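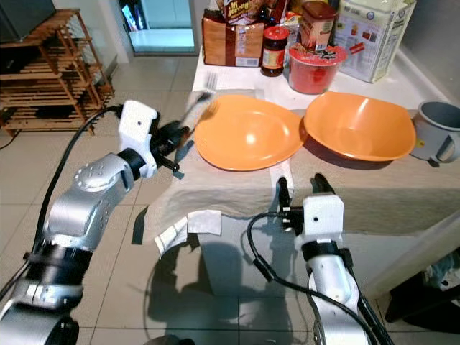 *Photo: Gwawr Bevan, Trirnen open day*

I've been meaning to go to the Trirnen open day for ages, and this year Gwawr finally had the Thursday free as well, so off we went on the 309 bus with a flask and far too many sandwiches. It's a homeware works on the edge of town (the old Gwynne building, if you remember it) and they open up the studios, the packing hall and a shop full of seconds. You can guess which of those I was going for.

Doors were at 10 and there was already a queue. We got a paper map that had the toilets in the wrong place, and a sticker with a number on it that I never found a use for. I was 497, Gwawr was wearing hers on her hat by lunchtime.

The packing hall came first, and I could have stayed there all morning! Miles of shelving, a smell of cardboard, and a woman wrapping jugs so fast I couldn't follow her hands. She let me try one and it came out looking like a cabbage. Then up the stairs to the colour room, where they had the Arosex range out in every shade they've ever tried, including a green that I'm sure my nan's bathroom was painted in.

The room I keep going back to in my head is the one with the table, though. Beige cloth hanging down over the front, an orange plate with a lovely gloss on it, and next to it a deeper orange bowl with a good wide rim. There were silver forks and a grey mug with a little yellow label as well, but it was the orange that got me. I've always thought of orange as a picnic colour, something you'd have in a caravan, and on that plain cloth it looked properly grown up. Gwawr says the cloth is doing most of the work. I've got one quite like it in the airing cupboard with a gravy mark in the middle, so I may test her theory by putting the bowl on top of the mark.

I liked the grey with it too — I'd have gone for white mugs without thinking, and I don't believe white would have been half as nice.

Lunch was soup in the canteen, leek and potato, very peppery. We shared a bench with Angharad Maddocks, who used to teach both of us and still corrects my Welsh. She'd been round the glaze talk twice and told us to skip the first 17 minutes, advice we took.

Then the seconds shop. Right. It's cash only until they've fixed the card machine, the baskets run out early, and the good stuff is on the bottom shelves at the back. I came away with 2 Dunell side plates (one has a pinprick in the glaze, the other I can't find anything wrong with) and a butter dish missing its lid. Gwawr bought a colander. She already has a colander.

If you're thinking of going next time, take a bag with handles and something to wrap things in, and sit downstairs on the bus home. Our plates clinked on every bend as far as the roundabout and I had my scarf round them in the end. I've asked for a price on the orange bowl and I'll add it here when they ring me back.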